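Part 2: Setting up your first consultation map

If you've got this far you have Follar installed and you can log in, so the dull bit is behind you. This section gets you from an empty project to a map that residents can stick comments on. I set up the Foststead one this way, and I'll use it as I go along so you can see what the settings look like on a real job.

1. Open Follar and choose New Project from the Start menu. Give it a short name. I called mine Foststead Streets, and I wish I'd left off the second word, as it gets chopped in the sidebar.

2. Pick Shared Map as the project type. The other choice, Survey, looks similar but won't let people reply to each other, and you can't switch later.

3. Load your base map. Click Layers, then Import, and point it at the file you got from your town office. Mine had 3486 land parcels in it and took a good long while to draw, so go make coffee.

4. Set the boundary. Click once at each corner and double-click to close the shape. If the line turns red it's crossing itself somewhere - press Undo and go slower.

Caution: don't close the browser while the boundary is saving. You'll get the map back but the outline will be gone, and you'll be clicking corners all over again.
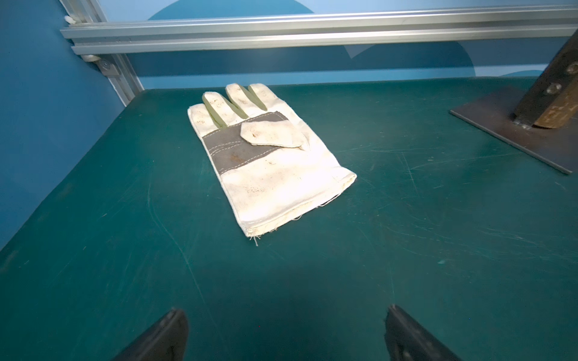

5. Now add your topics. These are the colored pins people pick from when they leave a comment. Go to Topics, click Add, type a name and choose a color. Keep the names plain! "Crossing a street" got plenty of pins in Foststead. "Pedestrian permeability" got 2, and I'm pretty sure I know who left them.

6. Under Comments, set the length limit. The default is 619 characters (don't ask me why) and I leave it alone. People who want to write more can attach a file.

7. Turn on Hold for Review if you want to read comments before they go public. Over in Farness they ran with it off for the first month and were fine, but they had somebody checking the map every evening at 8.

Note: with Hold for Review on, the person commenting sees their own pin right away and other people don't. Say so on your welcome page or you'll get emails.

8. Click Preview and leave a few test pins yourself, on a phone as well as a computer. The Khalaf theme has bigger buttons and I'd go with that one for phones.

9. Delete the test pins. Select All, then Remove, then Confirm. We opened with one of mine still sitting in the duck pond, and it picked up 57 votes before I spotted it.

10. Press Publish and copy the link. Inviting people and printing the link on flyers is covered in Part 3.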